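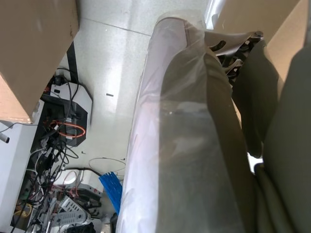
2 min read

Registration is open for the fall users' meeting in Billthorpe, and we're really happy with how this one is coming together! The main program runs in late August at the Kuster Hall, with talks on the lower level and the hands-on rooms upstairs. We have 400 seats for the talks, but the side trips are much smaller, so please read this part before you book your travel.

The trip that people ask for every year is back. Gresitz is opening its print and mailing plant to us for an afternoon, and we can bring 99 people, in two groups. You'll walk the sorting line from end to end, see the control room, and have time with the crew that keeps it all running (bring questions, they love questions). Closed shoes are a must. Buses leave from the side entrance at 1:15 p.m. and get back in time for dinner.

We use cookies to remember your settings. Accept | Manage
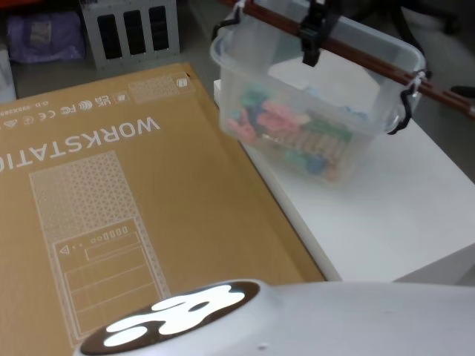

The demo room is new this year, and it's the piece I'm most excited about. Any member group can sign up for a table and show what they've been working on — finished or half finished, both are welcome. Jitendra Ahuja is putting together the table plan and needs your power and network needs by the end of the month. If you're shipping gear ahead, put your group name on the outside in big letters, because a large flat tan carton with part of the word "workstation" in white looks a lot like the next one when you're trying to match it to a table. Boxes can go to the Kuster Hall loading dock starting two days before we open.

Nutitz is hosting the welcome supper again, with room for 100. It filled up fast last time, and there's a waiting list once the seats are gone. You can add the supper and the plant trip on the same form as your main registration. Already registered? Log in with the same email and choose "Change my booking" — your talk choices will stay as they are.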